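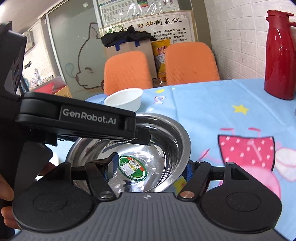

Ticket: Post stuck at 500 likes, reshares not counted
Status: Open (was Closed, reopened by customer)
Product: Linitard feed, web and phone
Opened: February 2025

Customer wrote:
I run the page for Wurasstead, a small town blog. We put up a picture of the two winners of our high school's cutest couple vote and it took off. Other pages were passing it around and the comments kept coming. The like count climbed to 500 and stopped. It has said 500 ever since. I find it hard to believe that everybody quit at the same round number.

Support reply:
Thank you for writing in. Counts can take a while to update when a post is popular. Please clear your browser cache, sign out, and sign back in.

Customer wrote:
Did that on the laptop and on my phone. Still 500. I don't see how my cache would change what my readers see, and they see 500 too. I asked one of them to unlike the post and like it again. The number didn't move either way.

Support reply:
We have refreshed the counter on our side. Please check again in 4 hours. We are closing this ticket for now.
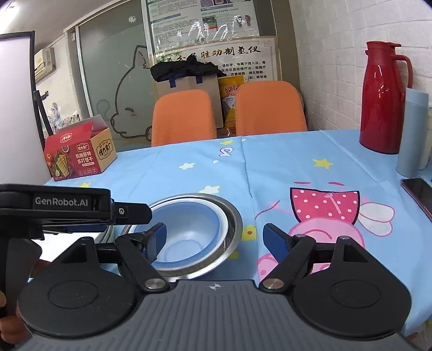
Customer wrote:
Reopening. I checked after 4 hours and again the next morning. Same number. Please don't close it until one of us has seen it change.

Here is what I tried in the meantime:
Posted a plain text update. Likes on that one count normally.
Posted the same picture again with a new caption. Likes count normally, though it got very few.
Looked at the activity list for the original post. New names keep showing up there, so the likes are being stored somewhere.
Turned off the Itedum sharing add-on. No change.

Support reply:
Itedum is a third-party add-on and is known to cause display problems. Please remove it completely and contact its makers.

Customer wrote:
Removed it. No change. I'm also not convinced it was ever involved, as I only installed it after the count had stopped. The page for Tsuji, the bakery down the street, has never used it, and they had a post stick at 500 as well.
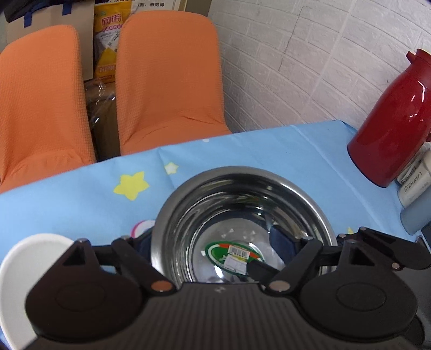 Support reply (second level):
We compared the activity list with the public counter and they do not match. The post was put under a spam hold when it passed 500 likes in a short time. The hold freezes the public number but keeps recording the likes. Reshares are held the same way. We have asked for a review, which takes 2 to 3 working days.

Customer wrote:
So it wasn't the cache and it wasn't the add-on. Will the missing likes be added back, or does it start again from 500? And can you tell people when a hold is placed – there was no notice on the page or in my inbox.

Support reply (second level):
Recorded likes should be restored when the hold is lifted. A notice for page owners is planned for March.

Customer wrote:
"Should be" is what I was told about the counter refresh. Leave the ticket open, please. I have saved a copy of the activity list and will compare it with the count once the hold comes off.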